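Speaker notes – "Two Bins and a Bit of Patience"
Rodley community hall, August 2, 2021
Slot: 50 minutes including questions

Before I start

Get water. Check the clicker works. Davoud Karimi is doing the introduction and he always runs long, so if he's still going after a few minutes, just stand up and smile at him.

Opening

Hello everyone, lovely to see real faces. I'm going to talk about small bits. Caps, spools, ends of things, the stuff that lives at the bottom of the drawer and comes out again every time you move house. When we moved from Osov Street I packed eight boxes of it. Eight! And I couldn't have told you what was in a single one.

Ask for hands: who has a drawer like that at home? (Wait. Let them laugh. There's usually somebody who points at their partner.)

How I used to do it

I was a big believer in little compartments. I bought a Zamani drawer unit, the tall one, and wrote labels for all of it over a bank holiday weekend. Very pleased with myself. By the end of the month the label said "hooks" and the drawer had batteries in it, plus a birthday candle and a foreign coin.

Parisa Kazemi came round to borrow some picture wire and watched me open nearly every drawer looking for it. She said, why don't you just have one bin for what you've sorted and one for what you haven't? I was a bit put out, to be fair. Then I tried it the next morning and I've done it that way ever since.

The two bins

Plain ones are best. Mine are from Mota, the seconds shelf, and they've had a hard life. What I look for is rounded corners, so your fingers can chase a small cap out of the corner, and proper handle holes, so you can carry the thing one-handed while you hold a door. Pale plastic is a help too – dark bits show up against it straight away. Don't worry about old printing or stickers on the sides. I spent a whole evening scrubbing at one once and it looked worse afterwards.

Stand them close together, one a little behind the other if the table's narrow, and don't fill them. A thin layer that you can see through to the floor of the bin is plenty. (Click to next slide, leave it up while I talk about colours. Point out the dark blue pieces, one in each bin, and how the orange-red ones jump out.)

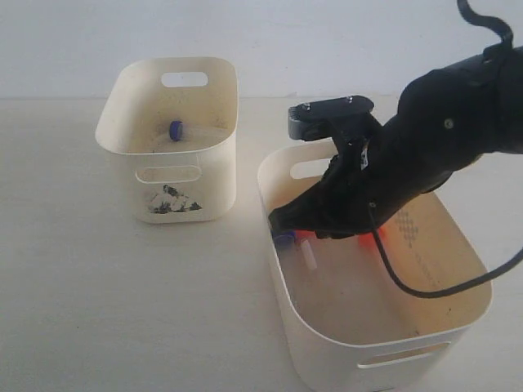
Sorting by eye

Start with whatever colour shouts loudest. Bright things first, then dark, and leave white and see-through pieces till last, when there's less around them to confuse you. Pick up one thing at a time. I know it feels slow, but a handful just means you're sorting in your palm instead of in the bin.

Give yourself a limit as well. I do one side of a record and then stop, wherever I've got to.

If there's time, tell the button story: 688 of them in my aunt's biscuit tin, all counted by my aunt, and only six that matched. Skip it if Davoud ran over.

Questions

Likely ones: what about screws (keep them in a jar, they scratch the plastic), and what about children helping (yes please, but no tiny pieces with the little ones).

Thank the hall, remind people that tea is at the back, and collect the clicker.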